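Student team moves its folding practice from the lab table to a bedroom

The robotics club's entry for the spring manipulation contest is called Trollach, and its subject is cloth. Tâm Nghiêm, who leads the data group, said the team started with towels on a flat table.

"The model learned the table," Nghiêm said. "We gave it a bed and it failed 72 of 100 grasps."

Members now handle clothing and bedding in ordinary rooms with hand-held grippers. Patterned fabric on a patterned quilt is the hard case. "The edge of the garment is difficult to find by color. You need the folds."

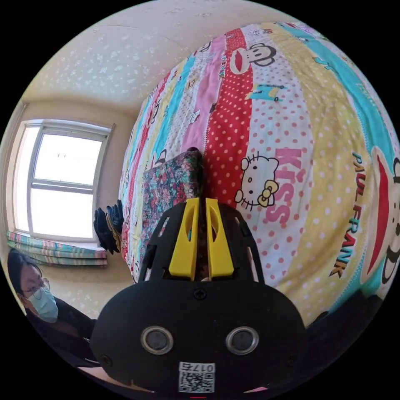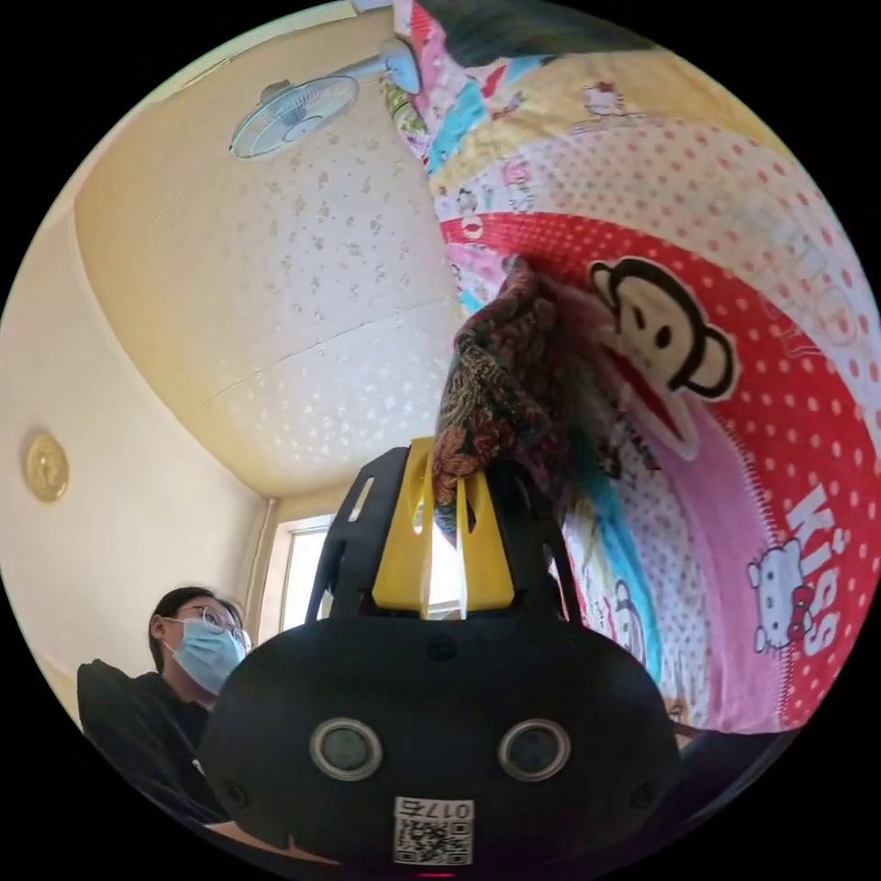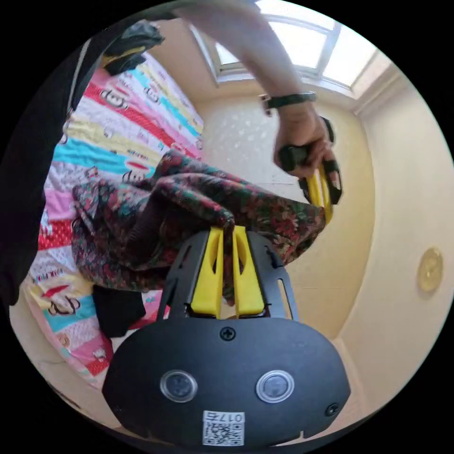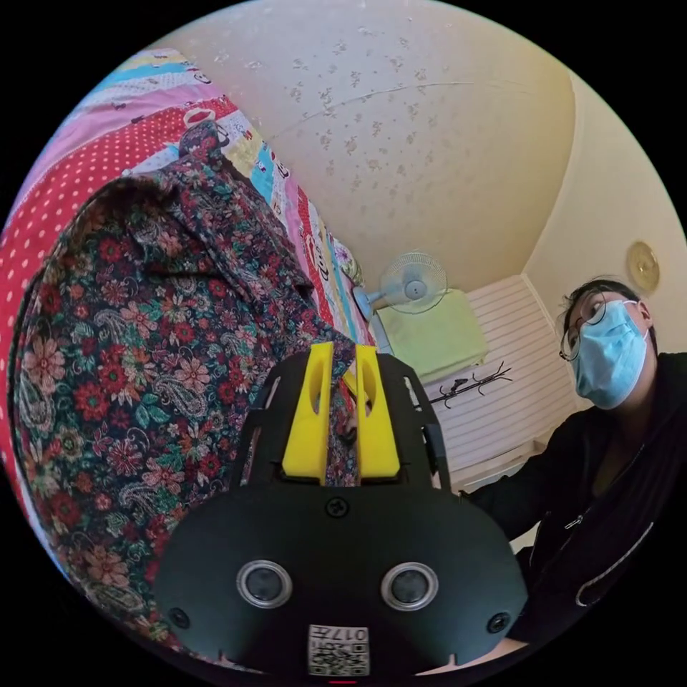

Yellow fingers, black housing, two round lenses on the face.

Scoring and next steps

A run is scored in the contest on grasp, lift and placement. Nghiêm wants 80 clean grasps in 100 before the team works on speed.

"Pinch width matters most. If you take too much cloth, the fold collapses when you lift. If you take too little, it slips."

The club discards any run in which the operator changes grip more than 3 times. Training is done overnight on a shared machine, and results are reviewed on Monday.

Comments

Gallardo: Is the pinch width logged or estimated from video?

Ukitz: Did you try plain sheets first? We had the opposite problem, no texture at all.

Sindo: Would like to see the failed grasps broken down by fabric.

Last updated: October

Contact | Copyright Robotics Club | Back to top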